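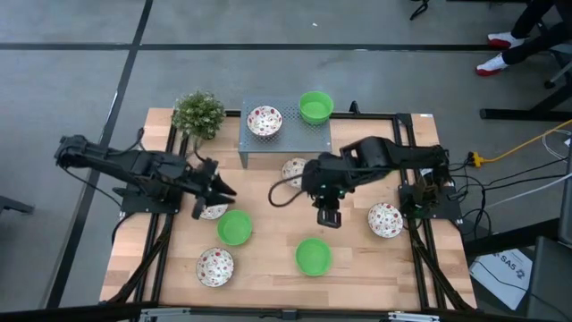 Two-arm bench set up for bowl handling, with the perforated shelf at the rear.

Nomvula Kruger plans equipment purchases for Lernumov, which prepares manipulation benches for kitchen and catering automation. Her first budget line for a new bench is the frame.

"People start with the arms because the arms have a price list," she said. "Then they find the table moves under load and they buy it twice." Lernumov specifies aluminum extrusion along every edge of the tabletop, with both arm bases fixed to the frame. The design dates from 2013 and has changed in small ways, mostly in the bracing.

Arms are bought in pairs from one batch. Kruger also orders spare servos with the first purchase, at a rate of 3 per arm. Visser, the supplier, quotes a lead time of 10 weeks on single joints. "A bench with one working arm costs the same floor space as a bench with two," she said.

Cabling has its own line in the plan. On the Londen benches it was entered under sundries and overspent by February. Kruger now counts power outlets before the purchase order goes out and allows slack for the full reach of each arm.

Tableware is treated as a consumable. The current list has patterned white bowls and plain green plastic ones, so that the work covers more than one surface and color. The budget allows 300 bowls a year across all benches. Asked whether that was generous, Kruger said it had been cut once and restored. "Bowls are the cheapest thing on the table. I would not save there."

The perforated metal shelf was a later addition to the standard order. It gives the arms a second height to work at, and it can be ordered with the frame at no extra delivery charge.

The next plan covers the Comora site. Floor area there has been agreed, and the arms are out for quotation. Kruger has asked for service terms to be priced separately from hardware, with the spare joints listed by part number.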